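4. Filling the Display Boxes

Before you begin, please finish section 3 and check that the Brirley counter shelf is level. The shelf can carry a maximum of 13 boxes.

1. Fold the box along the pressed lines and push the two side flaps inside until you hear a click.

2. Put the box on a flat table with the open side to you. Do not fill the box when it is already on the shelf.

3. Put the packets in from the back to the front. Keep the printed side to the customer.

4. Leave a free space of 10 mm at the top. With less space the packets will catch on the upper edge.

Note: For packets heavier than 100 g, use the deep box only. It is ordered separately from Aranix.

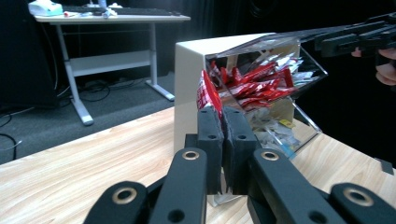

Figure 4. Snack packet at the front of an open-fronted box.

5. Pull the front packet slowly. It must come out with a light force and the box must not move on the table. If the box moves, take out one packet and try again.

6. Write the filling day on the back label, for example "Saturday", and put the box on the shelf. Slide it until it touches the rear stop.

CAUTION: Do not put more than 2 boxes one on top of the other. The lower box can bend and the side flaps can open.

CAUTION: Keep the boxes away from heaters and from direct sun. In July, check the shelves near the window every morning.

If a flap is torn, do not repair it with tape. Ask for a new box from Parvathi Sundaram at the Restadov parts desk, and give the shelf number.

Continue with section 5, Price Strips.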